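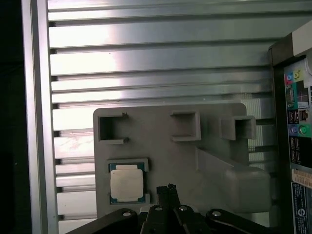 Filed under: Grant Reporting / Automation

May 9, 2019 – Nanna Baldursdóttir

Progress report to the Ramano Fund: the Hjaltested bench program

The grant asks whether machines can take over routine chores on a repair shop floor. This period was devoted to one of them, the handling of processors in used desktop computers. 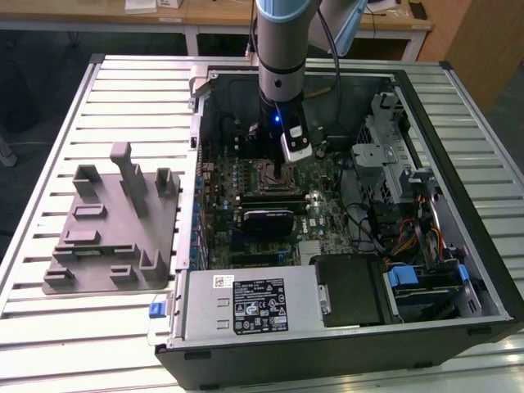
Figure 1. Arm positioned over the processor socket of an open desktop tower.

Of 200 attempts to seat a processor, 162 were completed without help. Most of the others ended with the part resting crooked in the socket – a fault that a technician corrects in moments and our software does not yet detect reliably.

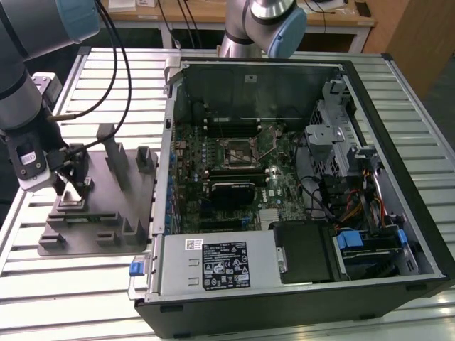
Photo: Hjaltested / Tritura

The fixture plate will be revised in the next period. Its holders suit the present parts, but Rondau, our shop partner, receives many other sizes. Cables remain the larger difficulty, and we do not propose to automate their removal under this grant.
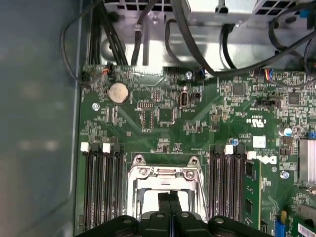
Figure 2. Gripper fingers at the socket, between the memory slots.

We request approval to extend testing to 600 attempts. Staff time to date stands at 73 days, within the agreed budget.

We use cookies to improve your visit. Accept | Settings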